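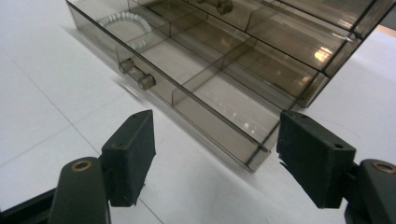
zaler_edith: Right, club project is drawer tidying and I'm stuck on the closing bit. Our policy is trained on 121 demos and it still shoves too high. With the drawer part open like that and a bracelet in the end compartment, would you push low on the front or go for the knobs?

marwan_k: Low on the front, both fingers. Knobs are for pulling!

anselmo16: Disagree, pushing by the knobs is fine if you go slowly. I'd want more demos first though.

zaler_edith: More?! My wrists, Anselmo. Two grippers at once is hard work.

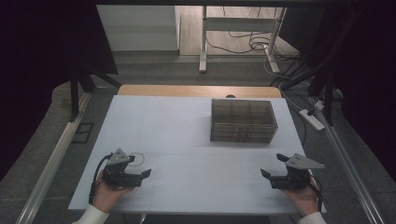 Reply from marwan_k

Start every demo with the jaws open, then. Ours got better after that.

Related threads
Foam pads wearing out
Nurkadau club meet, November

Last updated: 08/11/2024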